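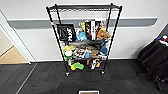
Re: [parish-study] Reading list for the autumn term

Hi all

Quick one before the bus, sorry for typos. Verena wrote on Sunday:

> I don't see why we need another term on the Fathers. Half the group
> dropped off by the third week of Athanasius last time and the ones who
> stayed were mostly the ones who'd read it before. Can we please do
> something written in the last hundred years? I'd also like to know who
> decides the list, as I was never asked.
>
> Verena Hollenstein

Fair enough on the last bit. Nobody was asked, I typed up what we'd talked about over tea and sent it round. My fault. The list is open until the end of April, so have at it.

On the rest I don't agree, or not all of it. People dropped off because we were using that dreadful old translation with sentences half a page long, and because I set 87 pages for a fortnight when everyone has jobs. The Plodville group did the same book in short bits, read out loud, and kept nearly everyone. Evanthia Papadakis sat in with them and can tell you more, she has their handout somewhere.

Also – and I know I bang on about this – I don't think you can follow the modern stuff without the old. We tried that two years ago with the book on grace. Every second page it was arguing with Augustine and not one of us had the Augustine in front of us. We ended up arguing about what the author said Augustine said. Lovely evenings, good cake, learnt very little.

So what I'd suggest:

Weeks one to four, Basil on the Holy Spirit. Short chapters. New translation, the paperback.

Weeks five to eight, something recent that leans on him. Chrysikopoulos has the essay on doxology that Evanthia likes. I've only read the first half so can't vouch for the end of it.

Last two weeks, whatever Verena picks. I mean that, no veto from me.

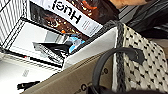 And shorter readings the whole way through. I was thinking 20 pages a week, 22 at the very outside if a chapter runs over. If you don't get it done come anyway.

One more thing on what Verena said about it being the same people who talk. True, and I'm one of them. Could we go round the room first, one line each on whatever stuck, before anyone (me) starts explaining the Greek? They do that at Plodville too. Felt a bit like school to me at first but Evanthia reckons it changed the whole evening, the quiet ones had their say and then kept going.

Books – the college library has one copy of the Basil and it's on loan. The Skanow bookshop will order them in if we give them a number, so reply to me off list if you want one. Please dont ring the shop seperately, they got in a muddle last time and we had two lots turn up. If money's tight tell me, quietly, there's a bit left in the book tin.

The room is the same as before. Someone has asked whether we can have the heater on a bit earlier, I'll find out.

Evanthia, can you scan that handout? And Verena, send me your two or three titles whenever you like, even if it's only names on a bit of paper. I'd sooner have you cross with the list and in the room than not there.

Got to run, bus is here

> On the question of who leads: happy to take a turn myself, but not on
> anything before 1900!
>
> V.

Yes please. Done. You've got the last two weeks.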